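Threads > Vollance Housing Trust > Home advice

4 min read

We use cookies to remember your settings. Accept all / Manage choices

Vollance Housing Trust
Over the coming posts we set out our guidance for tenants who wish to hang wallpaper in their homes. It replaces the leaflet issued with the old tenancy pack. Please read it before you buy any paper.

Vollance Housing Trust
You need written consent before papering a kitchen, bathroom or shared hallway. Bedrooms and living rooms do not need consent, provided the walls are sound and the paper can be removed by ordinary means. Consent forms are held at the Neduner Road office.

Vollance Housing Trust
Tenants often ask whether dark or heavily patterned papers are allowed. They are. The Trust has no rule on colour or design. We ask only that you keep one spare roll, or a good offcut, for later repairs.

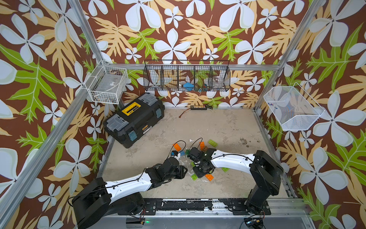
Large white flowers and leaves on a chocolate-brown ground.

Vollance Housing Trust
A large pattern uses more paper than a plain one. Every length must be cut so that the design meets its neighbour, and the part trimmed away is waste. Look for the pattern repeat on the label and add it to the height of your wall before working out how many rolls to order.

Vollance Housing Trust
Check that every roll carries the same batch number. Two batches of one design may differ slightly in shade, and the difference will show once they are side by side on the wall. Shops will not always take back a roll that has been opened.

Vollance Housing Trust
Preparation is the tenant's responsibility. Old paper should come off completely. Fill cracks, sand them level and brush on a thin coat of size. If plaster comes away in your hand, stop and report it to Repairs – this is our work and there is no charge.

Vollance Housing Trust
Homes at Stępień Court built before the second phase have a lining paper that must stay in place. Osian Prydderch in our Repairs team can confirm which phase your home belongs to. Please have your tenancy number ready.

Vollance Housing Trust
Corners are seldom straight. Do not carry a full width round an internal corner. Cut the length so that a narrow strip turns on to the next wall, then hang the following piece to a fresh plumb line. A small break in the pattern is to be expected.

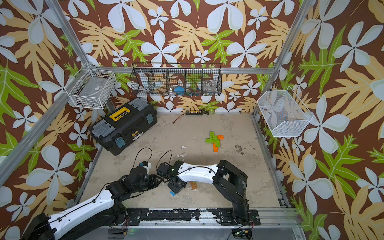

Pale flowers, tan and green leaves: one paper on three walls.

Vollance Housing Trust
The decorating grant remains open to tenants in their first year. It pays up to £200 towards paper, paste and tools, or £400 where the Trust has removed damaged plaster. Tenants aged 65 and over may ask for help with the hanging as well.

Vollance Housing Trust
Applications for the grant close at the end of July. Keep your receipts. Payments are made to the tenant named on the agreement and cannot be made to a shop or contractor.

Vollance Housing Trust
Questions on this guidance should go to Booker Lindqvist, Tenancy Services, at the Neduner Road office. Large-print copies are available at the front desk.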